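To: gripper-trials list
From: Fotis Sfakianakis
Subject: Re: Fingertip padding, second round of comparison

Dear colleagues,

Thank you for the comments received through the end of December. I reply below to the message from the Talo group.

> We have read the first summary with interest. Our group still runs
> the Testar controller with bare fingers, and we see slipping on
> folded cloth at low closing force. Before we change anything, we
> would like to know whether the padded fingers were tested under the
> same settings as the bare ones, and how many grasps were made
> with each. We would also welcome a note on wear.

The settings were the same. Each finger type was run for 1,000 grasps, or 2,000 in all, on the same arm and with the same closing speed. The controller was the Flultasa unit in both cases. The Testar unit will be compared separately, as its force reading is filtered differently and the two logs cannot be placed side by side.

With bare fingers, the cloth was dropped 11 times. The padded fingers did better on thin fabric and slightly worse on stiff card, where the soft tips allowed the edge to turn. We do not consider the card result settled.

As to wear, the pads were inspected after 700 grasps and were replaced once. Tape along the fingers is a temporary measure - it allows a pad to be changed at the bench without removing the finger. Sites wishing to repeat the trial should record the closed position of the fingers again after every change, including a change of tape.

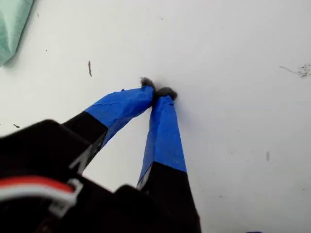

Must the force limit be set again when a site moves from bare to padded fingers?

The limit should be set again at each site, starting from the lowest value and raising it in small steps until the cloth is held. The value used for bare fingers should not be carried over.

The Lagos site has asked for the grasp logs in plain text. These will be placed in the shared folder together with the settings file. Corrections to the summary may be sent to this list.

With regards,
Fotis Sfakianakis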